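Vandero Gripper Trainer review: good hand, thin evidence

Simulators for robot grippers tend to promise the same thing: practice on the screen, skip the broken parts, then move to the real arm with your settings already sorted. Vandero makes that promise louder than most. The box copy says 2,000 practice grasps in an afternoon. I got there, more or less, and I am still not sure what I learned from them.

The package has a stock arm, a choice of two grippers (the Senar and the Brinotico) and a set of virtual cameras you can switch between while a task is running. I spent most of April with it, on a desktop with a decent graphics card, and ran the same block pickup with both grippers.

First, the wrist camera, which is the part everyone asks me about.

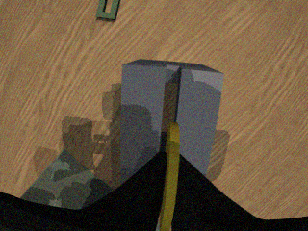 Screenshot: Farzana Rajput

At close range the block takes up the middle of the view and the gripper body blacks out the whole bottom edge. The yellow finger is easy to pick out against it, and the wood grain is better than it needs to be. What bothers me is the shading. There are soft blotches on the block faces and brownish see-through shapes on either side of it, and if I were training anything on this view I would want to know whether they belong there. The manual says nothing on the subject. I asked support and got a polite note telling me to update my drivers, which were up to date.

You also lose the base of the block entirely at this distance. Some real wrist cameras have the same trouble, so I won't mark Vandero down much for it, but don't plan on judging contact with the table from here.

Switching to the room camera calms things down. The arm stands toward the back of a big wooden table with its gripper pointing down at a dark block, and you can finally tell how far the fingers have to travel. I ended up keeping this view open nearly all the time and treating the wrist camera as a second opinion.
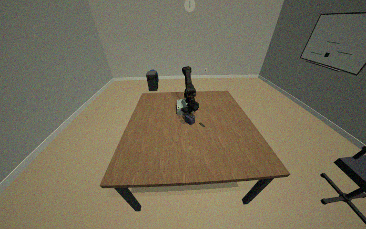
The grippers themselves are closer than the price gap suggests. In 50 pickups with each, the Senar dropped the block 2 times and the Brinotico dropped it 12 times. Before you rush off to buy a Senar, remember that these are numbers from a physics engine with a friction setting I could drag up and down with the mouse. I nudged it up a little and the Brinotico stopped dropping things. Which setting matches your table at home? Vandero doesn't say, and the default has no source listed.

The controller is the best part. Tiêu, the add-on that handles speed and closing force, is clear, quick to respond and saves your settings without a fuss. I only wish it logged force over time – at the moment you get one peak number per grasp and that's your lot.

Room settings I would happily trade for better logs. Somebody took the trouble to put a wall clock, a whiteboard and an office chair in there. I can't export a plain spreadsheet.

Good: Tiêu controller, fast camera switching, steady room view
Bad: murky close-up shading, friction default with no explanation, poor logging

Worth buying if you teach and want students to try a gripper before they touch one. If you are choosing hardware, borrow the hardware. I'll look again when the next version adds export, and I'll run the same 50 pickups then.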